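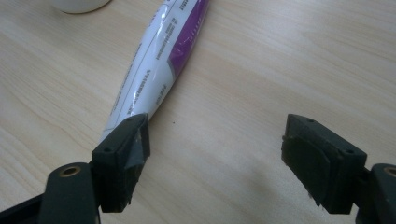
Contents | Previous | Next | Glossary | Index

Chapter 7
Tubes, Pots and Bottles: Looking After the Small Stuff

Most households own far more tubes than they think they do. There is toothpaste, of course, and then hand cream, foot cream, the cream for the thing that cleared up two years ago, sun lotion from a holiday in a country that turned out to be cloudy, and a gel of some kind whose label has worn away and which everyone is too cautious to throw out. They live in drawers, on shelves, in sponge bags and at the bottom of coats. This chapter deals with how to sort them, how to empty them and how to put them somewhere you will find them again.

You met the idea of a "home place" in Chapter 4, when we dealt with keys, letters and scissors. Small packaged goods are harder. A pair of scissors stays the same size from one year to the next. A tube gets thinner as you use it, will not stand up unless it was made to, and slides under its neighbours at the first chance. It also has a best-before date, or a little drawing of an open pot with a number of months in it, and these are usually printed at the end you have already rolled up.

By the end of the chapter you should be able to:

- clear a bathroom shelf or bedside drawer and sort what was on it
- read the dates and symbols on a tube, including a creased one
- empty a plastic tube without cutting it open too early
- choose a container that suits the shape of what goes in it
- write a short stock list that another person in the house can follow

7.1 Clear a table first

Sorting is done on a table. It can be done on a bed, and many people try, but a bed is soft and tubes roll into the folds. The floor is worse for the knees and much worse if you have a dog. Choose a table with a plain, wipeable top and good light from one side, and bring everything to it in one go.

"Everything" means everything. Students on our evening course at Filton are asked to bring the contents of one bathroom shelf in a carrier bag, and each year a fair number arrive with the six best-looking items and a cheerful expression. Colleen Caron, who taught the course before the present authors took it on, used to send them home for the rest. We have grown softer and let them make a list from memory, then compare it with the real shelf the following week. The lists are always too short.

Lay the things flat and spread them out so that nothing sits on top of anything else. Turn each one so that its printing faces you. Tall pots and bottles can go along the back, where they will not hide the tubes. If you run out of table, stop there and sort what you have. A second load is quite respectable.

7.2 What the tube is telling you

Old metal tubes were honest about how much was left. You squeezed, they stayed squeezed, and you could judge the remains at a glance. Plastic tubes mostly spring back, and will look plump and hopeful for weeks after they have stopped being useful. So do not go by looks. Press the tube gently between finger and thumb, starting at the sealed end and moving towards the cap. Where the walls meet with nothing between them, that part is empty. Where they slide over each other, there is still some product left to push along.

Next, find the print. Makers are fond of small type, and a crease or a shiny patch will swallow half a line of it. Smooth the tube flat against the table with the side of your hand, tilt it until the glare moves off the words, and read it then. A magnifying glass is not an admission of anything. Look for three things: the name of the product, the date or open-pot symbol, and any warning. If the name cannot be read at all, the tube goes in the "unknown" pile, and the unknown pile goes out. You may feel sure that you remember what it is. Renato Estrella, whose kitchen we use as a case study in Chapter 9, felt sure too, and brushed his teeth with something meant for cracked heels.

Medicines are a separate matter. Put them to one side and take any you no longer need to a pharmacy. Do not squeeze them down the sink.

7.3 A short case: the Pellegrini shelf

Katia Pellegrini shares a bathroom with two grown-up children and a lodger. For our January exercise she agreed to clear one shelf, 609 millimetres long, which she described beforehand as "fairly under control". It held 30 items. Eight were toothpaste, all open. Each person had a tube of their own, each had a second one for travelling, and not one of the travelling tubes had been anywhere since it was bought.

She kept four, stood them cap down in a mug, and marked the caps with dots of nail varnish. The other four were used up in turn before a new one was allowed into the house. This took until the spring and caused, by her account, two arguments and one very long silence. The mug is still in use. Her daughter has since bought a tube in secret.

7.4 Getting the last of it out

People have strong views on squeezing. For this chapter it is enough to know the two common methods.

Flat method. Lay the tube on the table, cap loosened but not off. Press with the edge of a ruler or the back of a comb, and push from the sealed end towards the cap in one slow stroke. Fold the empty part over and hold it with a clothes peg.

Edge method. Hold the tube at both ends and draw it back and forth over the rounded edge of a worktop. Quick, but hard on the printing, so read the date before you start.

Cutting comes last. Once a tube has been cut it begins to dry out, and it will also leak on whatever you put it next to. If you do cut, snip off the sealed end, use what is inside within a few days, and slip the cut end into the larger half as a lid.

Before you go on

1. Weigh a toothpaste tube you believe to be finished. Empty it by the flat method and weigh it again. Write down both figures and the difference.
2. List from memory the contents of one shelf or drawer. Check your list against the real thing and mark what you missed.
3. Ask one other person at home where the spare toothpaste is kept. Do not help them.

Section 7.5 turns to containers. Bring a tape measure.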